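**Favton Snus: Lieferung aus dem Sekilau-Shop, Dosen trocken?**

**mintfrosch58**
moin, kurze frage. hab bei Sekilau 4 Stangen Favton Slim bestellt, Pfefferminz. Dosen alle versiegelt, aber die Portionen total trocken. Geschmack nach zehn Minuten weg. Liegt das an der Charge oder bin ich zu blöd zum lagern?

**Kautabakkalle**
Lagerung. Kühlschrank, Ende. Trockene Portionen sind bei weißen normal, die laufen halt langsamer.

**mintfrosch58**
lag im Kühlschrank! seit Ankunft. und "langsamer" wär ja ok, aber da kommt gar nix

**nordlicht_121**
Bei mir genauso, selbe Sorte. Vondomier hatte das im Dezember auch mal, da gabs ne neue Rezeptur und keiner hat was gesagt. Hab jetzt immer eine Dose dabei, ohne gehts nicht ausm Haus. 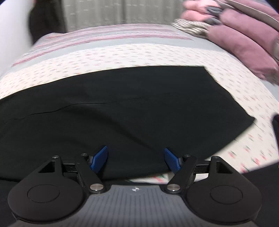
*schwarz auf weiß gemustert, wie immer*

**Kautabakkalle**
Neue Rezeptur glaub ich nicht. Die Leute bestellen halt 200 Dosen auf Vorrat und wundern sich dann. Was steht denn unten aufm Boden als Datum?

**mintfrosch58**
noch fünf Monate haltbar. und 4 Stangen sind keine 200 Dosen, lies mal richtig

**Kautabakkalle**
ja gut. dann reklamieren. Foto vom Siegel und der Chargennummer mitschicken, sonst kommt nur der Standardtext zurück

**bergziege**
Sekilau hat mir letztens 58 Euro erstattet, ging in zwei Tagen. Also freundlich bleiben, klappt. Bin aber eh bei Bakker gelandet, die Original Portion ist feuchter und läuft dafür mehr. Muss man mögen

**nordlicht_121**
Bakker?? viel zu salzig. nach einer halben Stunde brennt mir die Lippe. Da nehm ich lieber trockenes Favton 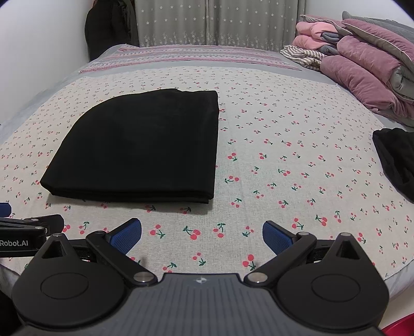

**bergziege**
Geschmackssache, Salz gehört für mich zum Snus dazu. Wers milder will soll die kleinen Portionen nehmen, die tropfen auch nicht so. Das Tropfen ist überhaupt der einzige echte Nachteil, grade im Liegen. Auf so nem hellgrauen Laken mit Kirschen drauf sieht man jeden braunen Fleck sofort, auf schwarzem Stoff gar nix. Also abends lieber weiße Portion.

**Kautabakkalle**
im Liegen snusen ist sowieso Quatsch

**bergziege**
mach ich seit Jahren

**mintfrosch58**
so, hab Sekilau geschrieben, mit Chargenummer. meld mich wenn was kommt. Bakker klein bestell ich mir mal eine Dose zum testen mit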